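Print this page
E-mail this page

PRESS RELEASE

Students at Jalcombe build a virtual robot cell and will bring it to the Drondthorpe challenge in March

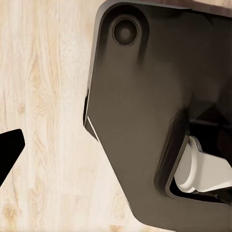 Close view of the simulated gripper over the wooden work surface, with one white finger showing in the housing opening. Rendered picture: Jalcombe College Robotics Club.

Jalcombe, January 16, 2021. The Robotics Club of Jalcombe College has entered the Drondthorpe Student Automation Challenge with a project made completely in simulation. The club will present its work to the judges in March, by video link. It is the first time that the club takes part in this competition.

The project has the name Stindow. It is a computer model of a work surface with robot grippers, and the students use it to write and test programs for picking up and putting down small parts. All members work from their homes on their own computers and meet online two evenings in the week. The college workshop is closed to clubs for the present term.

The club is led by Ionuț Ene, who teaches electronics at the college. He proposed the simulation to the members in the autumn, after the club had to stop its earlier plan for a line-following vehicle.

"At first some students were disappointed, and I understand it very well," said Mr Ene. "They joined the club to hold a screwdriver. But after some weeks they began to ask questions which I did not hear from them before, for example how much friction there is between a finger and a piece of wood. In the workshop we would only try it and see. In the simulation you must give a value, and you must be able to defend it."

The rules of the challenge give each team the same task. The program must take parts from a starting area, turn them in the right direction and place them in a tray. The parts are put in a new arrangement before each attempt, so a program that only repeats fixed movements will not go far. Teams may use a real machine or a simulated one, and the two groups are judged separately. Points are given for correct placing, for time and for the quality of the written report.

Up to now the club has recorded 1092 attempts with its program. In the most recent tests roughly 70 per cent of the parts were placed correctly. The members hope to raise this result before March, and they are working mostly on the moment when the fingers close. When a part lies at an angle, the grip is often too near to its end and the part turns while it is lifted.

Niall Semple, a second-year student, is responsible for the gripper model. He drew the housing and the fingers again from the beginning during the winter holiday, after the first version proved too simple for the task.

"The old gripper was more or less two boxes," said Mr Semple. "It worked for cubes and for nothing else. Now the shape is much nearer to a real one, and we can look at it from very close when something goes wrong. I spend many hours looking at it from very close."

The light and the materials were also the work of the students. The pale wood surface was chosen after a long discussion in the club, in which a plain grey table lost by one vote. Mr Semple voted for the grey.

The club has received a grant of £2000 from the Carnegie Room, the adult learning centre in Jalcombe, for the loan of computers to members who did not have a suitable one at home. In return, the students will give an introduction to robot simulation for users of the centre. It will be held online and no knowledge of programming is needed. The date will be announced on the notice page of the centre.

If the workshop opens again before the summer, the club would like to build a real gripper after the Stindow model and run the same program on it. Mr Ene is careful about this plan. "The students know already that the real one will behave differently," he said. "How differently, we would all like to find out."

New members are welcome during the whole year. Students of Jalcombe College who are interested can write to Mr Ene through the electronics department. Editors who wish to speak with the team, or to receive the rendered picture in full size, are asked to contact the college press office.

Print this page
E-mail this page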